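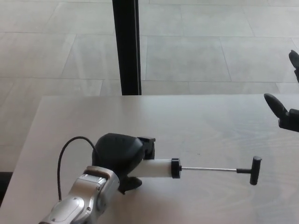 Fisto two-arm teaching bench

Fisto is our bench for anyone who wants to teach a pair of robot arms by example and would like to get on with it without building everything from scratch first. You sit at the bench, you do the job through the arms, and Fisto keeps a tidy record of it that your learning system can use afterwards. We have been making it at Skarnside in one form or another for quite a while now, and most of what is good about it came from customers ringing us up with a grumble (please do carry on!).

What people use it for

Mostly the fiddly jobs that need both hands. Hand pumps are a great favourite with our customers, and we are rather fond of them ourselves. One gripper has to hold the barrel firmly enough that it doesn't twist, while the other comes in for the T-handle and finds the right line to push or pull along the rod. A person does that without a thought. An arm has to see it done many times over, with the pump starting in different places and the rod at different lengths, and that is the sort of variety Fisto was made to collect.

It is just as happy with lids, pouches, folded cloth, drawers and plugs. If you have an awkward object in mind, post it to us and we'll have a go with it before you order anything.

What gets recorded

Each example holds the joint positions of both arms, the opening of both grippers, the pictures from the head camera and your own commands, all on one clock. You mark the start and finish with a foot pedal, so your hands stay on the controls. A second tap marks the example as spoiled. Please keep the spoiled ones if you have the space, as plenty of our customers have found a good use for them later on, especially the ones where the grip slipped and the operator managed to rescue it.

The standard drive has room for 3000 examples of ordinary length. A larger one can be fitted at any time and takes only a screwdriver and a bit of patience.

The Kanagaratnam grip pads

New on this version are the Kanagaratnam pads, which press on over the fingertips and can be swapped between sessions. They are a good deal kinder to smooth barrels and thin plastic than our old ones were. Do write down which pads you had on, though! A model taught with one set can behave rather oddly with another, and it's a miserable thing to discover at the end of a long week. There is a box for it on the session sheet.

Getting started

Allow a morning for setting up and the afternoon for practice. Ruwan Bepari runs our training days and he asks every new operator to throw away their first 13 examples, however pleased they are with them. Everybody moves stiffly to begin with, and the arms will copy that stiffness faithfully. After that, go gently, pause when you need to think, and shift the object a little between goes.

What comes with it

Two arms with grippers
Head camera and stand
Pair of hand controls
Foot pedal
Recording unit with standard drive
Four sets of Kanagaratnam pads
Grostumley software, with updates
One training day for two people

The table is sold separately, as most people have one they like. Any firm, level top will do, and a pale plain surface makes the recordings easier to check by eye.

Spares and help

Spare pads are part 143 and the pedal lead is part 37. Both are kept on the shelf and go out by ordinary post. For anything else, ring the workshop and ask for whoever is nearest the bench.

Page last updated 09/02/2021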